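Table Setting (Informal)

An informal table setting is the arrangement of dishes, drinkware and food at a single place on a table, used for breakfast, snacks and light meals. It differs from the formal setting in the small number of pieces involved and in the freedom given to the person laying the table. In its simplest form it consists of a plate, a mug and one item of food, with no tablecloth, charger or centerpiece.

Terms

The word "place" refers to the part of the table reserved for one diner. The "cover" is the full set of items laid there. In household use the two words are often exchanged, and many guides speak only of a "setting."

Arrangement

The plate is the fixed point of the setting and is put down first, in front of the seat. A mug or cup goes beyond the plate, to either side, with its handle turned so that it can be picked up easily. In many American homes the mug stands on the right, although left-handed diners often reverse this. Bread and rolls may be served on the plate, on a separate side plate, in a shared basket, or directly on a clean table. 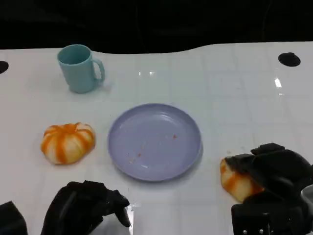

Does an informal setting need a separate bread plate?
A bread plate is optional at informal meals. Rolls and buns are commonly placed on the main plate, and a side plate is added when the meal includes butter, sauce or a hot dish.

Colored tableware is common in informal use. Pieces need not match, and plates and mugs in different solid colors are often sold separately so that a household can replace one item at a time. Among the lines of this type is Bruveo, sold by the firm of Procházka from its shop in Stolulitz. The line was introduced in July with a range of 7 colors, and its first run was limited to 1000 plates.

Plates with a low raised rim are suited to dry foods such as bread, pastry and cut fruit. The rim helps hold crumbs on the plate when it is carried to the sink. Deeper forms are used for cereal, soup and foods served with a sauce.

Clearing

Clearing usually begins with leftover food, followed by the plate and then the mug. Crumbs are shaken or wiped into the trash before washing. Smooth white tabletops show crumbs and spills clearly and are wiped with a damp cloth after each meal. The household guide issued by Pimov advises that plates be stacked only after they have been scraped.

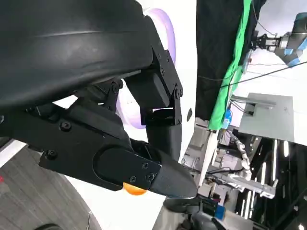

A pale lavender-purple piece and a rounded orange item on a white surface.

See also: Tableware; Place mat; Side plate; Breakfast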